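Packaging design: frequently asked questions
August 8, 2024
By Aleksandra Głowacki

These are the questions we get asked most often by small food and household producers before they book a first packaging job with us. Prices are not listed because every job is quoted separately, but the answers should give you a fair idea of how we work and what you need to have ready.

What do you design?
Cartons, sleeves, swing tags, header cards, paper and film pouches, jar and bottle labels, and the outer boxes that go to shops. We also do shelf-ready trays. We do not design the machinery-side parts of a pack, such as valves or closures, though we will work around whatever you have chosen.

Do you print as well?
No. We prepare the artwork and send it to a printer. You can use your own printer or one of the three we deal with regularly. If you use ours, the printer invoices you direct and we add nothing to the bill.

What do you need from me before you start?
A completed brief form, your product weights and sizes, the ingredients or materials list in its final wording, your barcode number if you have one, and two or three samples of the product itself. Please post real samples. A photograph of a biscuit does not tell us how thick it is or whether it sheds crumbs into the corners of a box.

If your pack size is not settled, say so on the form. We can start on the look of the front while you decide, but we cannot draw a cutter guide until the size is fixed.

What is a cutter guide?
It is the flat outline of the pack, showing where it will be cut, creased and glued. Printers also call it a dieline or a keyline. Your printer can usually supply one for a standard carton. For anything unusual we draw it ourselves and make up a plain white dummy, so you can put the product in and check the fit before any artwork is done.

How long does a job take?
A single label normally takes three weeks from the signed brief to finished artwork. A carton takes five. A range of several flavours or sizes takes longer, though not in proportion, as the later packs follow the layout of the first. Printing time is on top of this and depends on the printer.

The most common cause of delay is text. If the wording on the back of the pack is still being argued over in week four, the job will be late.

How many designs will I see?
Three at the first stage, shown as flat fronts. You choose one and we develop it over all the panels. Two rounds of changes are included in the quote. Further rounds are charged by the hour, and we will tell you before the clock starts.

Can I combine parts of different designs?
Yes, within reason. For the Huerta seed packets the client took the lettering from the first design and the drawings from the third, and it worked well. If we think two things will not sit together we will say so, and you can still ask to see it.

What is the smallest quantity worth printing?
For digitally printed labels, a few hundred. For printed cartons the set-up cost is high, and most of our clients find that 4000 is the point at which the price per box becomes sensible. Below that we often suggest a plain stock carton with a printed sleeve or a good-sized label. 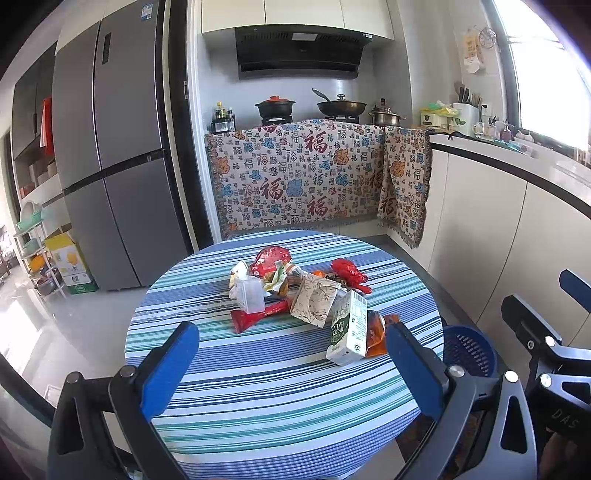

Sleeves have another advantage for small ranges. You can hold one size of plain box and print a different sleeve for each variety, so you are not left with a stack of boxes for the flavour that did not sell. Flavier started this way with seven teas and only moved to full cartons in its third year.

Do you supply the barcode?
No. You need to obtain the number yourself, in your own company's name. Once you have it we create the bars at the correct size and place them where they will scan. Barcodes should be dark on a light background, with clear space at both ends. Red bars do not scan, and neither do bars wrapped round the tight curve of a narrow bottle.

Who checks that the wording is legal?
You do. We know the usual type sizes and where things are expected to go, and we will point out anything that looks missing, but we are designers and cannot approve a label on your behalf. Ask your local trading standards office or a labelling consultant, and do it before the artwork is finished – changes after sign-off are charged.

Will the colours match what I see on my screen?
Not exactly. Screens vary and so do boards and papers. Uncoated board in particular makes colours look flatter and a little darker. If a colour matters to you, we will specify it as a spot colour and show you a printed swatch. We recommend paying for a wet proof on any run where colour is critical.

Can my packaging be recycled?
It depends on the material and on any coating or lamination. A plain board carton is straightforward. A carton with a plastic window is less so, and pouches made of several layers are the hardest. Tell us at the start if this is a priority, because it affects the choice of material and therefore everything else. We will not put a recycling symbol on a pack unless your supplier has confirmed in writing that it applies.

Who owns the artwork?
You do, once the final invoice is paid. We send you the print files and a set of PDFs. Fonts are licensed separately, so if another designer works on the files later they will need their own licence. We keep the right to show finished work in our portfolio unless you ask us not to.

How do payments work?
We ask for 25 per cent when you sign the brief, half when you choose a design and the balance when the artwork is released to the printer. Please put the job number on any payment. It is at the top right of your quote.

Can I come and see you?
Yes, by appointment. The studio is in Jedcombe and there are shelves of past work you can pick up and handle, which is often more useful than looking at pictures of it. Radosław Ziółkowski looks after printed cartons and can show you board samples in different weights. We are also in Nimham one day a month for clients on that side of the county.

What if I only need a small change to an existing pack?
Send us the original files and a note of what has changed – a new address, a revised weight, an extra allergen. Small amendments are usually done within two working days and charged at the hourly rate, with a minimum of one hour. If you no longer have the original files, ask your last printer first. They often keep them for several years, and it is a good deal cheaper than having us redraw the pack.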